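Does the Message Bring the Sale? Speaker notes, Aoi Takeda
Hollport small business evening, Wednesday, main room 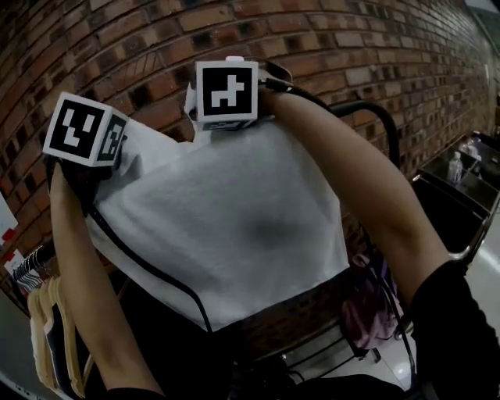 Opening (keep it short)

Ask who sent a customer newsletter last month. Then ask who can name one order that came from it. Wait. Let the quiet go on a little longer than feels polite.

I write marketing messages for a living, so I have every reason to tell you they work. Some do. Tonight is about how little most of us know about which ones.

The open rate

Start with Clorna, the shop I worked with on text offers. They had 282 people on the list and a report every week that said the messages were being opened. Everyone was pleased. The report had a green arrow on it.

An open is a phone lighting up and a thumb landing somewhere. Some mail programs open the message by themselves. I wouldn't pay a sales clerk for every person who walked past the window.

What we did at Clorna: one offer, one code, and the code appeared nowhere else. It was used 7 times. Four of those were people who came in most weeks anyway. That leaves 3 we might claim, and I'd still want to ask them.

(If someone says seven is good for a small list: maybe. Ask what the discount cost on the four who would have paid full price.)

"Personal" messages

A first name at the top of an email is a mail merge. Customers know this. Read the Driker one out loud, slowly:

"Hi friend, we've been thinking about you."

Driker sells shelving. Pause here.

Compare with the note from Rawashdeh, the upholstery place. It said the fabric the customer had asked for in August was back in stock, gave the price per yard, and gave a phone number that a person picks up. No greeting to speak of. She rang the same afternoon. One case, I know, and I'm not going to build a theory on it. But I would rather copy that one than the shelving.

How often to send

You'll hear that there is a best day and a best hour. I've been given three different answers by three different software salespeople, each with a chart. Ask whose customers are in the chart. If they sell garden hoses and you fix dentures, put the chart down.

My own rule is dull: write when there's something to say. A quiet month costs you less than a reader who has learned to delete you.

What to do on Thursday morning

Pick one message you already send.
Give it its own code or its own phone extension.
Leave a third of the list out and see if they buy any less.
Write down what you expect before you look.

The third one is where people balk. They feel they're throwing away sales. If the group you left out buys just as much, you've saved yourself the fee and the evening you spend writing it.

Questions

Likely: "Isn't it about building the brand?" Answer: could be. Ask how they'd find out if it wasn't.
Likely: social media. Say I have the same doubts and less data.
Stop by 8:30, they need the room.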